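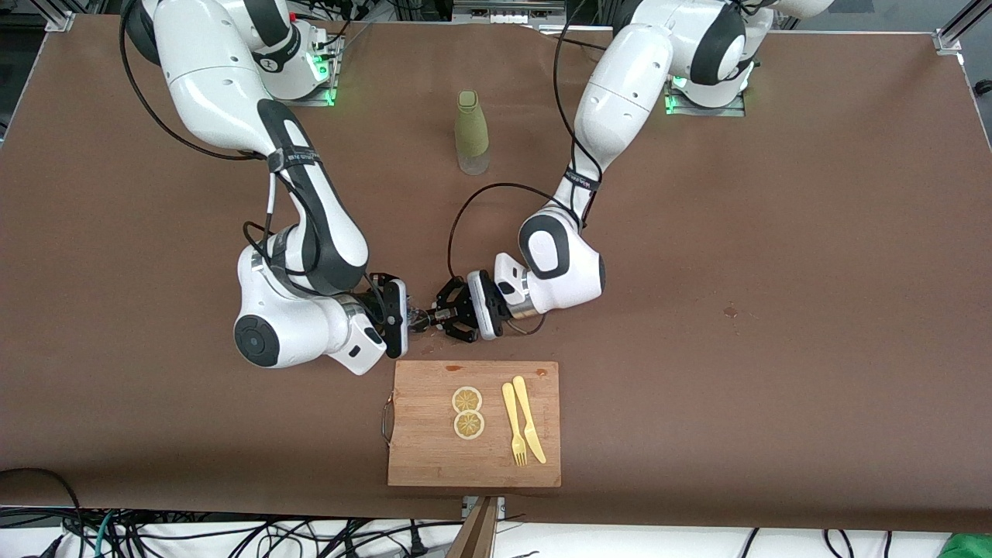
Do you need the expensive gripper on both arms?

Most benches need it on one arm at most, and plenty don't need it at all.

I've been going back and forth on this since December and I'm tired of the back and forth, so I'm writing it down quick between runs. Two-arm setups. Two grippers. Everyone assumes they have to match. The vendor quotes you a pair, you order a pair, the pair arrives, and then for the rest of the project you never ask whether the second one earned its place.

My view: mismatched hands are fine. Often better. Put the plain two-finger jaw on one side, put something with more fingers on the other, and spend what you saved on a decent wrist camera or just on spare fingertips. You will go through fingertips.

Our bench runs kitchen stuff at the moment. Bamboo cutting board, lemon slices, a yellow plastic fork and knife, a bottle standing further back on the table. Two-finger jaw on the right arm, multi-fingered one on the left. Not glamorous. But kitchen things are a good test because they are all bad in different ways. A fork is thin and lies flat. A slice of lemon is soft and slick and has no side to speak of. A bottle is easy until it's half full and then it leans on you. If a gripper vendor shows you foam cubes, ask for lemon.

What we compared. The Mustonen parallel jaw, plain, two fingers, rubber pads. The Firnov, more fingers, more joints, more to go wrong. Same arms, same controller, same person driving. 601 logged grasps across the lot, which is enough to have an opinion and not enough to publish one.

On the fork the Mustonen won and it wasn't close. Two flat pads, come down, close, lift. The Firnov kept trying to wrap something that has nothing to wrap. On the bottle the other way round. More contact, less twist on the way up. On lemon they were both bad. The jaw squeezes and the slice folds, the fingers go under and the slice sticks to the board. I have seen demos where this looks easy. I would like to know how many takes.

Sânziana Matei disagrees with me on nearly all of this, and she has driven more hours than I have, so take her side seriously. Her argument is handoffs. When one arm passes a thing to the other over the middle of the board, she wants both hands to behave the same way, close at the same speed, give by the same amount. With mismatched grippers you are learning two hands, and the operator's brain has to swap at exactly the moment when the tips are nearly touching and there's no room for a swap. She's right that it's the worst spot on the table. Fingertip to fingertip, small metal parts, a few millimeters. I've bumped them myself. More than once on a Tuesday I'd rather not discuss.

Where I part with her is how often it matters. Of our tasks, 2 needed a real handoff. The rest was one arm holds, other arm works. Holding and working are different jobs. Why would you buy the same tool for both? You don't cut bread with two knives. One hand holds the loaf.

And training time, since she'll bring it up. A new driver took 40 minutes to get comfortable on matched jaws and 90 on the mixed pair. OK. That's real. It's also one afternoon, once. The price gap between the grippers is there every time you break one.

Controllers. Short version, this matters more than the hands and gets a tenth of the attention. We ran Fekodbridge first and then Wavcombe. Fekodbridge treats both grippers as one kind of thing, open is 1 and closed is 0, so the Firnov got flattened into a dumb clamp. All those joints, doing nothing. We blamed the gripper for weeks. Switched to Wavcombe, which lets you map each side on it's own, and the Firnov suddenly had a middle setting. If you're comparing grippers through a controller that can't tell them apart, you are comparing paint.

Cables too. The loops hanging off each arm are part of the gripper as far as I'm concerned. A fat stiff cable pulls at the wrist near full reach and you will read it as bad control. Leave slack, then check that the slack doesnt swing across whatever you're picking up. Do this before tuning anything. I did it after, and threw out a week of numbers.

Things I'd ask a vendor, in the order I wish I'd asked them:

What does a replacement fingertip cost, and do I get it in days or months
Can I swap the tips without taking the wrist off
What happens at half closed, does it hold or does it creep
Show me it picking up a flat plastic fork off a board. Not from a stand. Off the board
Who else runs it next to a different brand, and can I call them

If they push back on the last one, they've only ever sold pairs.

One concession. If your whole job is bimanual passing, sorting parts hand to hand all day, buy matched and ignore me. Sânziana gets that one outright. Same if you're recording demos to train on and want to mirror left and right for free data. You can't mirror a jaw into a multi-finger hand, I tried, the policy came out looking drunk.

Everybody else, buy one good hand and one plain one. Put the plain one on the side that does flat, boring picking. Run it for a month before you let anyone sell you the second good one.

Next up is softer pads on the Mustonen, for the lemon. If they fold the slice the same as the old ones I'll say so.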